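Monday — glue tests, batch 7
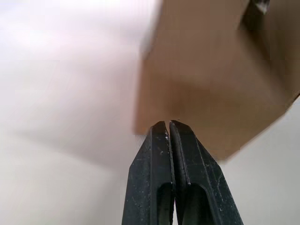 Black fingers, small gap at the tips.

Hide glue again. Gordon wants the Sutherland chair back by end of April, the one with the 1870 pencil mark under the seat rail, so need to settle on a recipe before touching the real joints.

Soaked 300 g granules overnight, cold water. Swelled fine. Pot up to 60 took ages, then overshot past 70 while I was on the phone with Josée — smelled bad, tossed it. Second pot held ok with the lid half on.

Test joints in scrap oak:
- thin mix, no clamp: slid apart
- thin mix, clamped: good, little squeeze out
- thick mix, clamped: gelled before I got it seated. Room too cold??
- thick + pinch of salt: more open time, still tacky at 4 pm

Lorne says warm the parts first. Tried it with the heat gun on low, much better, shoulder closed up tight. Should of done that from the start.

Darlene's old Trasance notes have a urea mix, need to find teh page. Don't break the salt ones until tomorrow, leave them clamped overnight. Stojan pls don't borrow the small clamps.

To get: more granules, new thermometer (ours reads high I think), brush.

Seat rail still has old glue in the mortise — warm water and patience, no chisel.

2 comments · 5 shares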